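Oddale Sports Kit Library: progress report for February
Prepared for Dean Bickerstaff

Opening hours and loans
The kit library has opened on the 2 evenings a week set out in the grant agreement. We lent out more than 800 items over the winter, mostly football boots, shin pads and hockey sticks. Cricket bats are starting to go out now that indoor nets have begun.

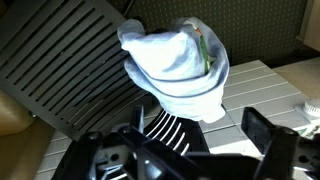

Light blue sock.

Returns are slower than we would like. Boots in junior sizes tend to come back late, and we have started sending a text reminder on Monday. It is too early to say if this helps.

Spending
Of the £4000 awarded, the largest share went on boots and batting pads from Cropper. Kollard supplied the racking and the label printer. The helmets ordered from Bonier are still outstanding – they have promised them before the outdoor season and we have not paid the invoice.
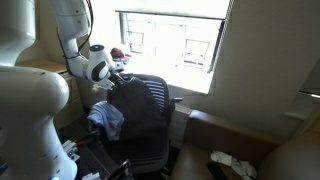

Navy jacket over the office chair.

Clubs
Two clubs have signed up to share their spare kit through us, one cricket and one netball. Glenys Mottram has agreed a simple loan form with both. The hockey club is interested but wants its goalkeeping kit kept separate, and we do not have the shelf space for that at present.
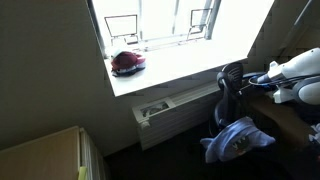 Window and sill.

Next quarter
We will finish the stock list, check all bats for splits and get prices for a second rack. We would like to move the unspent printing money to helmet repairs – please let Glenys know if that needs a formal request.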